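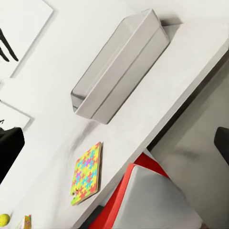
Re: [plina-users] 텍스처 색공간 태그가 누락된 에셋의 일괄 처리

목록 홈 | 스레드 | 작성자순 | 검색 | 구독 설정

읽는 시간 4분

원 질문에 대한 답과, 같은 작업을 저희 쪽 라이브러리에 적용한 결과를 함께 적습니다. 인용은 필요한 부분만 남겼습니다.

> Gorkard에서 내보낸 에셋을 Plina로 읽으면 알베도 맵이 전반적으로
> 뿌옇게 나옵니다. 파일을 열어 보면 색공간 태그가 비어 있습니다.
> 태그가 없는 텍스처를 전부 sRGB로 간주하도록 설정을 바꾸면
> 알베도는 정상인데, 이번에는 러프니스와 노멀이 틀어집니다.
> 파일별로 손으로 지정하는 것 외에 방법이 있는지 궁금합니다.

전역 기본값을 바꾸는 방식은 권하지 않습니다. Plina의 기본값은 파일 단위로만 적용되고, 그 파일이 머티리얼의 어느 입력에 연결되는지는 고려하지 않습니다. 알베도처럼 표시용으로 인코딩된 맵과 러프니스처럼 수치 자체가 의미를 갖는 맵이 같은 규칙을 타게 되므로 어느 한쪽은 반드시 틀립니다.

저희는 판정 기준을 파일명이 아니라 연결된 입력 슬롯에 두었습니다. 절차는 다음과 같습니다.

- 머티리얼 그래프를 순회하여 텍스처 노드와 최종 입력 슬롯의 쌍을 모두 추출한다.
- 슬롯이 base_color 또는 emission이면 sRGB, 그 외에는 raw로 기록한다.
- 이미 태그가 있는 파일은 건드리지 않고, 판정 결과와 다를 때만 로그에 남긴다.
- 하나의 파일이 성격이 다른 슬롯 둘에 동시에 연결된 경우 자동 처리를 중단하고 목록으로 분리한다.

마지막 항목이 실제로 시간을 가장 많이 잡아먹습니다. 저희 라이브러리에서는 텍스처 1,559개를 돌렸고 10개가 이 조건에 걸렸습니다. 대부분은 알베도의 명도를 그대로 러프니스에 재사용한 경우였습니다. 이때 파일을 복제할 필요는 없습니다. 태그는 비워 둔 채 텍스처 노드를 둘로 나누고, 노드마다 색공간을 지정하면 됩니다. 노드 설정이 파일 태그보다 우선합니다. 단, Neltik 캐시를 쓰는 환경에서는 캐시 키에 노드의 색공간이 포함되지 않으므로 먼저 읽힌 쪽의 변환 결과가 양쪽에 쓰입니다. 캐시를 끄거나 키에 접미사를 붙여야 합니다.

결과 확인은 렌더에서 눈으로 하는 것만으로는 부족합니다. 색이 강한 퍼즐 무늬 판에서는 잘못된 변환이 바로 드러나지만, 옅은 회색 트레이처럼 채도가 거의 없는 면은 조명 차이와 구분하기 어렵습니다. 저희는 중간 회색 패치를 base_color에 연결하고 조명과 톤 매핑을 끈 상태로 출력한 뒤 픽셀 값을 직접 읽습니다. 변환이 이중으로 걸리면 값이 기준보다 낮게, 빠지면 높게 나옵니다. 출력은 부동소수점 EXR로 받으십시오. 정수 포맷으로 저장하면 뷰 변환이 한 번 더 적용됩니다.

> Tveit 플러그인을 쓰면 불러올 때 자동으로 태그를 채워 준다고
> 들었는데, 이 경우에도 해당됩니까?

해당되지만 제한이 있습니다. Tveit은 파일명 접미사로 판정합니다. _albedo, _rough처럼 규칙이 일정하면 문제가 없으나, Gorkard 내보내기의 기본 설정은 접미사 없이 일련번호만 붙입니다. 접미사가 없으면 Tveit은 경고 없이 sRGB로 처리합니다. 사용하려면 Gorkard 쪽 내보내기 템플릿에 채널 이름을 먼저 넣어야 합니다. 이미 내보낸 파일에는 위의 슬롯 기반 방식이 더 안전합니다.

노멀 맵은 별도로 확인하십시오. 색공간을 raw로 고친 뒤에도 음영이 뒤집혀 보인다면 녹색 채널의 방향 문제이고, 태그와는 무관합니다. 두 문제를 한 번에 고치려다 원인을 혼동하는 경우를 이 목록에서도 몇 번 보았습니다.

순회 스크립트는 사내 경로가 섞여 있어 그대로 올리지 못합니다. 경로를 걷어낸 판을 9월 중에 목록의 파일 영역에 올리겠습니다. 그 전에 필요하시면 그래프 순회 부분만 따로 보내 드릴 수 있습니다.

관련 글
- Neltik 캐시 키에 포함되는 항목 정리
- Gorkard 내보내기 템플릿에서 채널 이름 지정하기
- [plina-users] 노멀 맵 녹색 채널 반전 옵션의 위치
- EXR 출력에서 뷰 변환이 적용되는 조건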